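The morning we cleared out the shop at Plimerwood I was in charge of the shelves, because I'm tall and because Hazel Achterberg had already claimed the radio. I'd sold things off those white shelves for nearly 700 days (I kept a tally, don't ask) and I still reached for the top one as if there'd be stock on it. Zander paper, Trullow string, all the stuff people only want in May!

I took everything down from the top, which is the right way, and then I went off and got distracted by the big see-through bowl, which is the wrong way. We'd paid 3,000 yen for it years ago, Kimutai and I, and we'd argued all the way home over where it would live. You could lose ten minutes looking into that thing. The lights swam in it, and so did the whole room, all bent and brown, and I kept thinking I'd catch my mother going past in there with her coat on.

I didn't wrap it. I went and stood under the banner for a bit instead, then came back to it. 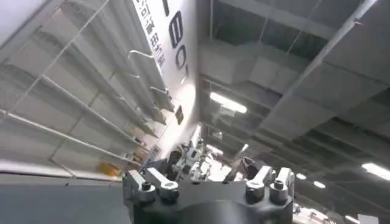
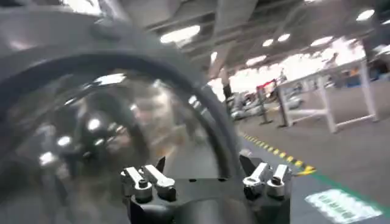
Maeve Fahy said later, on the phone, that I should have let her have the bowl, that she'd asked for it twice, and had I at least kept the banner?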